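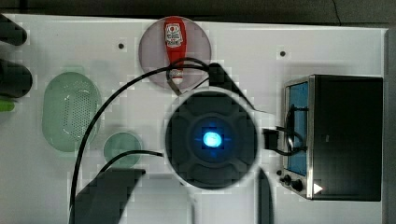 Page last changed: 08/02/2025

Gray marks on a white tabletop that soap does not remove

Print this page | E-mail this page
Share (131) | Comments (4)

I have a white Wiltiment table that is used for food prep and for eating. The top is a hard, smooth laminate on a particleboard core, with a satin finish. Since June it has been collecting thin gray lines, mostly short, some in an arc. They look like soft pencil. I can't feel most of them with a fingernail. There are two that I can feel, near one corner.

What I have tried so far:

Dish soap and warm water with a microfiber cloth. No change.
Rubbing alcohol on a cotton pad. It removed a marker dot but left the gray lines as they were.
A melamine foam sponge, light pressure, on a test spot. The line got fainter. The spot now looks slightly shinier than the area next to it when the light comes in low.

There is also one orange-yellow patch the size of a coin where tomato sauce sat overnight. I would like to deal with both without making the finish uneven. The table is out of warranty. Is a fine abrasive safe, for instance the 4000 grit pads sold for polishing plastic? I also have a bottle of Aaltonen cream cleaner, which says "non-scratch" on the label, but the label doesn't list laminate.

First answer (marked as accepted)

You have two different problems, and they need different chemistry.

The gray lines are almost certainly metal transfer. Laminate has a wear layer of melamine resin, and on white tops the decor paper under it is loaded with titanium dioxide. The resin surface is harder than aluminum, and a satin texture works like a very fine file. When the bottom of an aluminum pan is dragged across it, the pan loses metal and the table keeps it. Uncoated aluminum bases are the worst for this. The older Birnier pans have a bare rolled rim on the underside and leave precisely the arcs you mention when they are turned in place. Unglazed foot rings on stoneware can do the opposite and cut the resin, and metal then collects in the cut.

Soap and alcohol do nothing because there is no grease or dye to dissolve. You need a mild acid, a mild abrasive, or both.

Procedure for the marks you can't feel:

1. Wash the area with dish soap, rinse, and dry it completely.
2. Mix a paste of cream of tartar and water, or use a cleaner based on oxalic acid. If you use the oxalic cleaner, wear gloves and keep it off food surfaces until they have been rinsed twice.
3. Lay the paste on the line and leave it for five minutes. Don't let it dry out.
4. Wipe along the line with a soft damp cloth. Do not scrub in circles.
5. Rinse, dry, and look at it in low light from the side before repeating. 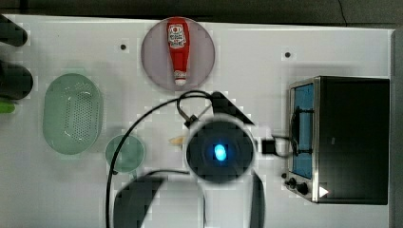
Two rounds are usually enough on a mark that is only a few weeks old. If a trace remains after the third, stop and accept it. Further passes will take off more gloss difference than they take off gray.

On the abrasive question, 4000 grit will not gouge the top, but it will polish it. A satin laminate is pressed against a textured plate, and the texture is what scatters the light. Once the peaks are flattened you have a shiny patch, and there is no way to put the texture back. Your melamine foam did the same thing on a small scale. Going the other way with something coarser, 900 grit for example, gives a dull patch that also stains faster because the resin is open. I would use neither.

For the tomato patch, the pigment is mostly carotenoid carried in oil. Do this:

1. Degrease with dish soap first.
2. Wet a folded paper towel with 3 percent hydrogen peroxide and lay it on the patch.
3. Cover it with plastic film and leave it for one hour.
4. Remove, rinse, dry. Repeat the next day if needed.

Sunlight through a window will also fade it over several days. It costs nothing, so if the patch is near a window you may want to wait before doing anything else. Keep peroxide away from any seam or edge band. Liquid that sits on a seam gets to the core, and particleboard swells and does not go back down.

The two lines you can feel are scratches. Cleaning will lighten them but will not close them.

Second answer

Agree with most of the above. Some additions from a rental kitchen with six of these tops.

Check that the top is really high-pressure laminate before using an acid. Some Wiltiment tables of the same model were sold with a lacquered top — same color, same legs. Look at the underside of the edge. If there is a separate band with a glue line it is laminate. If the white wraps around the corner with no line it is lacquer or foil, and the oxalic cleaner can leave a matte ring on it.

Don't help the paste along with a heat gun or a steam cleaner. The glue used on low-cost edge bands begins to let go at 131 °F and steam is well over that.

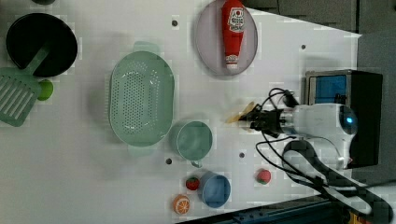
As for prevention, the only thing that made a difference for us was lifting cookware instead of sliding it. We tried cork mats and they kept getting put away. Silicone is better, although some of the cheap ones leave an oily outline on white that takes a degreaser to remove. Nylon and silicone utensils don't leave gray lines. Steel ones can if they get dragged.

For the Aaltonen cream: the grit in it is calcium carbonate, going by the safety sheet. It's softer than the resin. We use it on metal marks with a wet cloth and light pressure and have not seen a gloss change, but ours are matte tops and yours is satin, so try it under where a placemat goes.

Third answer

Toothpaste works. White kind not the gel.

Comment from the person asking: Edge band has a glue line, so laminate. Cream of tartar took out all but one of the gray lines after two rounds. The tomato patch is fainter after one peroxide treatment but still visible when the top is damp. I did not try the toothpaste.

Comment: Whitening toothpaste has silica in it, which is a good deal harder than calcium carbonate. Expect a shiny spot on satin.

Comment: Does the peroxide method work on turmeric? Mine is on a white counter, not a table, and 100 percent of the advice I find says bleach.

Comment: Partly. Turmeric fades quicker in daylight than with peroxide. Avoid bleach left standing on laminate, it can dull the resin.

Print this page | E-mail this page

Contact Tedimthorpe Household Help | Copyright Tedimthorpe and contributors | Back to top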